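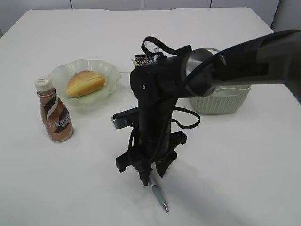
We use cookies to keep you signed in and to remember your language. By carrying on you agree to this. Manage settings

Ticket: White table in the break room marks under plates and bottles
Product: Plosedov rectangular table, white matte
Bought from: Wekuvau
Status: Reopened by customer

Opened by customer, 2023-07-07

The table has been in since April and it marks. Anything left standing on it for a morning leaves a dull ring. The green glass plate we put the bread rolls on does it, and so do bottles of coffee drink. The product page said the matte finish was "everyday proof". I would like to know whose every day.

I have tried warm water and a soft cloth. The rings fade, then come back when the top dries. Please don't send me the care leaflet. I have the care leaflet.

Reply from Wekuvau support

Thank you for getting in touch. Rings on a matte top are nearly always left by drinks or by grease from food. Please wipe with a drop of washing-up liquid, rinse, and dry straight away. We also suggest the Plolard surface cream, used once a week.

Customer

That is the care leaflet.

I did it anyway. One half of the table got washing-up liquid, the other half got plain water, so I could compare. No difference by the afternoon. I did not buy the cream. Paying extra each week to keep a table looking like a table seems a poor bargain, and I note you also sell the cream.

Reply from Wekuvau support

Could you tell us whether the rings can be felt with a fingernail, and whether hot items are put down without a mat?

Customer

Can't be felt. Nothing hot goes on it. Rolls come from Urban on the corner and they are cold by the time they get here. The bottles come out of the fridge, so there is some damp on them, I grant you that. A plastic basket stands on the same table and leaves nothing at all, even after a weekend. So it is either damp or weight, and I doubt it is weight.

Test since my last message:
- Bottle from the fridge, left 80 minutes: ring.
- Bottle from the cupboard, left 80 minutes: no ring.
- Glass plate, washed and dried with a tea towel: no ring.
- Same plate, straight off the drying rack: ring, faint, with the wavy edge nowhere in it, so it is only the foot of the plate that does it.

Reply from Wekuvau support

This suggests that water is getting into the top coat. Some tables sold in spring may have had too short a drying time at the works. We can send a sealing kit. It needs 12 hours before the table is used again.

Customer

"May have had". Do you know, or is it a guess? I will take the kit, but I want it written on this ticket that using it does not end my right to a new top. Last time I sealed something on a supplier's advice, the supplier then told me I had altered it.

Reply from Wekuvau support

Confirmed. Using the kit does not affect your claim. Delivery is within 9 working days.

Customer

Kit arrived, done overnight, corners included. The fridge bottle left no ring on the first try and a very slight one on the second. Better, then, but I would not call it fixed. Leave this open until I have had a proper week of lunches on it.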